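Budget for hand-held grippers, second batch — what would you buy?
Forum: Equipment and Purchasing
6 replies

pernley_ops
Posted 2025-03-26

We have 30 hand-held grippers out with people recording at home and I've been asked to put together a budget for the next batch by June. The current ones came from Vahidi. The plan on paper is to double up, so another 30, plus spares.

My problem is that the quote covers the grippers and almost nothing else. Finger pads are listed at two sets per unit. No storage, no cases, no line for the objects people pick up. I've got one figure to submit and I don't want to go back for more in the autumn.

Bottle sorting is the main task for the next six months, on a mat, in ordinary rooms. This is the sort of set-up we're buying for: 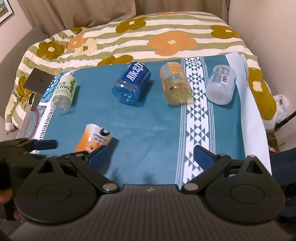

Bottle task at home: mat on the bed, caps off, gripper in the foreground.

So, two questions. How many pad sets per gripper would you budget for, and would you spend on more grippers or on props and spares first?

cladeswood_lab
Pads first. We allow six sets per gripper per year and we use them. Smooth plastic bottles are kinder than tins or tools, but people squeeze far harder than they need to in the first fortnight. Two sets is what a supplier puts in to keep the quote looking tidy.

I'd also ask whether the pads are sold separately from the linkages. With our last supplier they weren't, and a worn pad meant paying for the whole finger.

tk_bench
I'd go the other way. Buy the grippers. If 30 people are recording and you have 30 grippers, one loose screw at a joint and somebody is sitting at home doing nothing for a week while a parcel goes back and forth. That costs more than pads. I'd get at least five extra before thinking about anything else.

Also, is everyone working on a bed? A duvet gives under the mat. If you want the bottles to stay put between goes, a folding table per person is cheap and you could put it in the same order.

pernley_ops
Pads are sold separately, I checked this morning. 90 for a box of ten sets, before VAT.

On tables, no, not everyone. Some use a desk, some the floor, some a bed. We want the mix, so I won't be buying tables. Mats are already paid for.

cladeswood_lab
Then the sum is easy. Six sets times 30 is 180 for the units you have now, so 18 boxes, 1,620. Same again if you do buy the second 30. I'd still get the pads for the first lot before buying one more gripper.

tk_bench — five spares is fine if they sit in a cupboard with someone who can post them the same day. Ours were sent out "temporarily" and we never had a spare again.

tiltotwood_jo
We run a smaller version of this at Tiltotwood and the line we forgot was props. We told people to use whatever bottles they had in. Some had five different ones, some had five of the same water bottle, and we ended up posting out boxes anyway. Postage was 191 for one round and nobody had a budget code for it.

If you want a spread like the one in your photo, with clear, blue and frosted bottles, one with an orange label and yellowish liquid in it, either pay people a small allowance or send a box with the gripper. I'd do the allowance. You get local brands you would never think to order, and no postage.

tk_bench
Agree on the allowance, disagree that it needs much. Most homes have bottles. Put 400 in for the whole group and leave it at that.

Still don't agree on pads before grippers. Pads can be ordered in a week. What's the lead time on a gripper?

pernley_ops
Nine weeks, they say. It was eleven last time.

That does change the order of things a bit. What I have down for now is 18 boxes of pads, five spare grippers kept here and not lent out, 400 for props, and a separate line for postage. The second 30 goes in as an option with its own price, so it can be cut without taking the rest with it.

Does anyone have a figure for cases? The ones in the quote are hard shell and cost a lot. I'm wondering if a padded bag would do for posting.

tiltotwood_jo
Padded bag inside a cardboard box worked for us, but take the side attachment off first if yours unscrews. I'll look up where we bought the bags and post it tomorrow.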